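Shared Desk Policy: What Changes After the Lease Consolidation
Facilities Bulletin, 6/16/25

With the Cornidby lease ending in November, the staff on its two upper floors will move into the Dirnunard building. Dirnunard has 228 desks for a combined headcount of 392. Assigned seating will end for all groups except payroll and the records room, and the remaining desks will be booked by the half day.

Booking runs through the Ikotia calendar add-in, which most of the Cornidby staff already use for meeting rooms. A desk can be reserved up to 22 days ahead. A reservation that has not been confirmed at the door reader within the first hour is released and goes back into the pool. Recurring bookings are allowed for one fixed day per person per week — anything beyond that has to be entered by hand.

Groups that need to sit together should book a bench. A bench is 4 adjoining desks and is reserved under one name, with the other names added in the notes field. Benches next to the loading corridor are noisier in the mornings and tend to stay open longest.

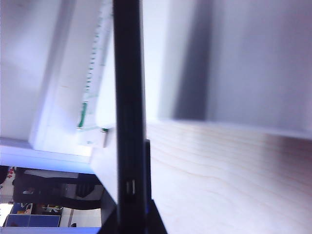
Mafalda Seixas wrote in to object that the one-hour release is too short for anyone coming by the northern rail line, where a single missed connection costs more than that. She asked for a two-hour window, or a way to confirm from a phone. The phone option is being tested. The window stays at one hour until the test is finished, and late arrivals can call the front desk to hold a booking.

Storage is handled separately from seating. Lockers will be issued one per person on the ground floor, keyed to the same badge as the door reader. Paper files that do not fit in a locker should go to records before the move, boxed and labeled with a retention date. Boxes without a date will be returned to the sender.

Desk equipment stays with the desk. Keyboards and monitors should not be carried between floors, even when a bench is short — the asset list is tied to the desk number, and swaps made last year took weeks to untangle. Faults go to the Pangilinan service line with the desk number in the subject field. Personal items should be cleared at the end of each booking.

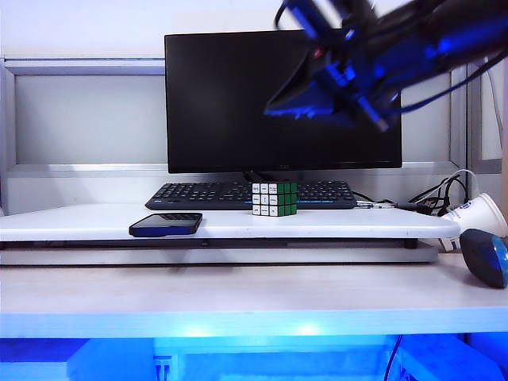
Desk with monitor, keyboard, phone and puzzle cube.

Floor plans for Dirnunard will be posted once the power work on the second floor is signed off. Requests for height-adjustable desks or fixed seating on medical grounds should go to facilities by the end of the month and do not need to be repeated if one is already on file.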